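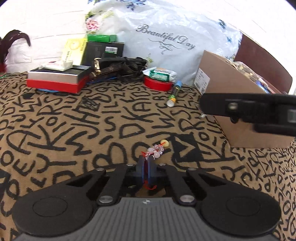
Nelly Rengifo kept telling me that you don't choose a charm at a bead fair, you go home with whichever one you picked up twice, and by that rule I should have left Findham with the whole of table 11. I was there on the Saturday, when the doors open early, and I had promised myself two hours and a sandwich. Well! It was nearly closing time when I got back on the Ostow bus.

The hall is smaller than last year's, with 49 tables packed in and the tea counter squeezed up against the stage. Karppinen had their usual long run of findings and cord, and I spent far too long at Stosari going through trays of crystal (the pinks were lovely, from barely-there to strawberry ice cream). Pink crystal beads with pale pearls and one little yellow bead at the top, on a red string, is a combination I'd never have put together myself, and I'm now completely sold on it.

Ilari Toivonen ran the knotting table, six chairs and always a line. He was patient with my thumbs. Bring reading glasses, and small bills too, as only a few tables took cards.

Parking is behind the school, and the side door has the ramp. Lunch was pea soup, gone by one.

Last updated: October

Fairs > Bead and Craft > Findham

Contact | Copyright Nelli Hämäläinen | Back to top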